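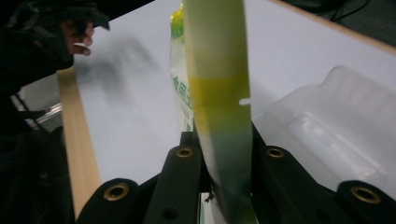 *Translucent plastic, shading from pale green through yellow to teal-blue.*

**Cleaner air in the kitchen and workshop**

Fine particles from frying and sanding remain in indoor air long after work ends. Residents of the Rodlow district are advised to:

- Run the range hood before heating oil, and leave it on for 14 minutes afterward.
- Cook on the back burners where possible.
- Wipe sanding dust with a damp cloth — dry sweeping lifts it again.
- Keep windows closed on smoky days.

Questions may be directed to Detlef Pfeiffer, Indoor Air Office, on Thursday mornings.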